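Hospitality Foundations 3101
Unit 4 handout: The single place setting and clearing down
Grenstead Adult Learning, Room 20
Revised Aug 27, 2025

Read this before the practical. Bring it with you, along with a pen. The unit is worth 20 points, and the written part is done in class on the same day.

What the unit covers

You will lay one informal place setting, clear it, and pack a small bag of personal items that have been left on a table. The three jobs are graded together. Formal settings with several courses come in Unit 6, after the October break.

Terms

Cover: everything laid for one guest, including the mat.
Placemat: marks the space for one cover. It may be laid square to the table edge or on the diagonal.
Flatware: knives, forks and spoons.
Side items: anything on the table that is not part of the cover, such as a serving bowl.

Laying the cover

Start with the mat. Smooth the table covering first if there is one, then put the mat down and leave it alone. Moving the mat after the plate is on it tends to drag the cloth.

The plate goes on next. Handle it by the rim. If the plate has an emblem, check which way it faces before you set it down. Flatware follows, then the glass. Handle flatware by the handles only and a glass by the lower third.

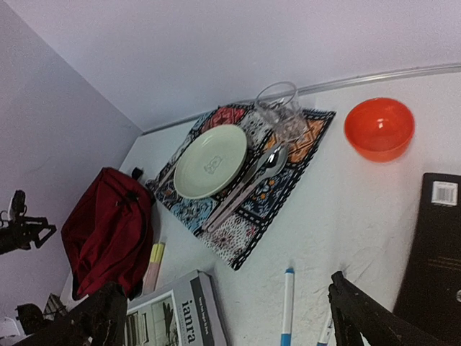 Glass position is the part most students lose points on. The usual place is above the flatware on the guest's right. On a mat turned diagonally, a corner gives you a natural spot, and the clear glass at the top corner of the patterned mat is close enough to the plate to read as part of the same cover. The spoon and the other utensil run side by side with the bowl of the spoon toward the glass. The orange-red bowl is off the mat, so treat it as a side item. Books, markers and sticky notes are not side items. They are personal property and are handled in the second half of the unit.

For a patterned mat, choose a plain plate. The Piniline and Morin stock lists in the supply room mark plain plates with a P.

Clearing down

Work in this order. Do not stack glass on china.

1. Remove the glass and take it to the tray.
2. Remove the flatware and lay it flat, handles together.
3. Lift the plate with both hands — one hand is fine for side plates only.
4. Collect side items, then the mat.
5. Open the bag fully before you put anything in it. On a zippered backpack, fold the front panel right out so that you can see the inside.
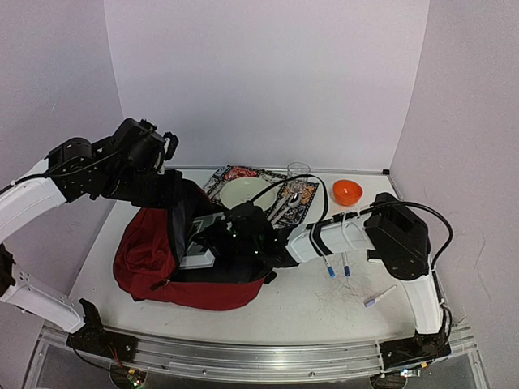 6. Pack books first, flat against the back. Sticky notes go in next.
7. Check that markers are capped and put them in last. Close the zipper without forcing it.
8. Wipe the table with a Berkix cloth and return the cloth to the bin.

Before the practical

Read pages 300 to 304 in the course reader. Practice the cover at home at least twice with whatever you have. Supplies can be signed out from locker 444 and must be back before the next class.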